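Pay for the Arm, Skip the Plan

Erlinda Salazar

Mastora wants $3,684 for the Rindura tabletop kit, and I think that is a fair price. The service plan it sells alongside is another matter.

The kit is an arm, a two-finger gripper, a wrist camera and the Divex software. I had it working on a bench the same afternoon I opened the carton. You move the arm by hand through a pick-and-place job, the software records it, and after enough recordings the arm tries the job alone. Mine needed 51 recordings before it would move a box to a basket without help. The manual suggests 38. I don't hold the difference against them.

My complaint is the plan, called Sison. It costs $800 a year and covers remote tuning, spare finger pads and a phone line. The pads are cheap to buy on their own. The tuning is mostly a technician asking you to record more tries, and you can do that without a technician. I called twice in August and got the same advice both times.

Mastora's sales page makes the plan look required. The checkout adds it by default, and the box to remove it is on the second screen. A small shop buying its first arm will leave it in, and after a few years it will have spent a good part of another kit.

Buy the arm and take the plan out of the cart. If you get stuck on a wicker basket, and you may, slow the approach and record it again from a different side.
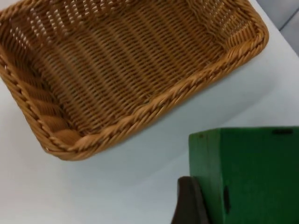
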